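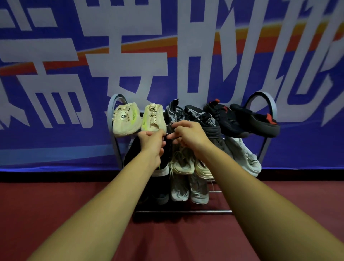
Zanar Indoor Walking Club — Frequently Asked Questions

When is the hall open?
Every morning from 7 until noon, September through May. In summer we walk outside on the Mullard trail.

Do I have to join before I can walk?
No. Your first visit is free. After that, sign the book at the front desk and pay for the season.

Can I wear the shoes I came in?
Please change into clean indoor shoes. Grit scratches the track, and it was resurfaced in March.
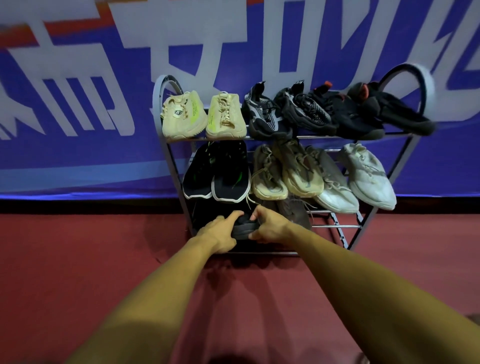 Sneakers on the shoe rack.

How long is the track?
One lap is 400 feet. Slower walkers keep to the inside — please pass on the outside.

Is there a distance goal?
Only if you want one. Lap cards are at the desk. Hand a full card to Joonas Manninen and he will add your laps to the season sheet.

Are strollers allowed?
Yes, after 9. Before that the hall is too crowded. Canes and walkers are welcome at any time.

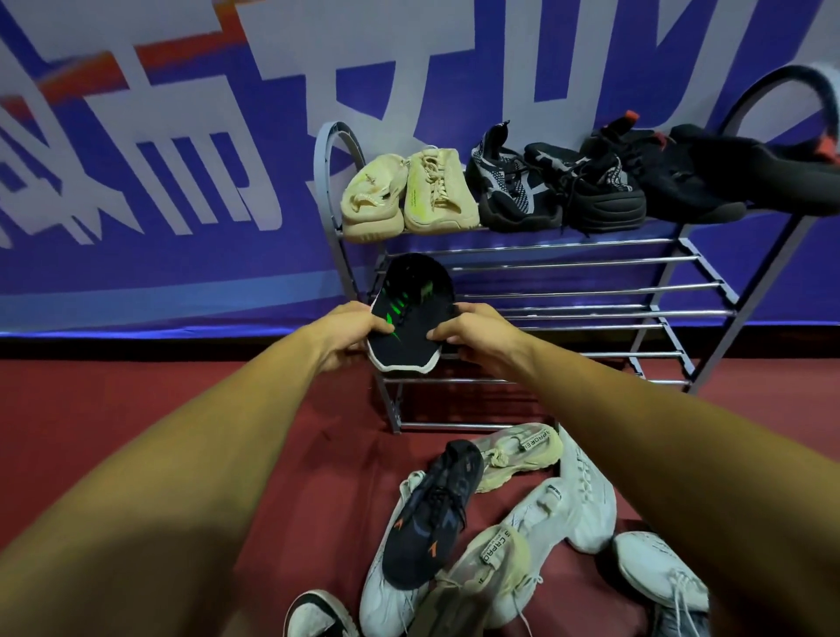
What about dogs?
Service dogs only.

Where do I park?
Use the lot on the Savolainen Street side. The front spaces belong to the clinic and cars do get towed.

Who do I ask about lost items?
Qianru Xie keeps the lost and found box. Items are held until the end of the month.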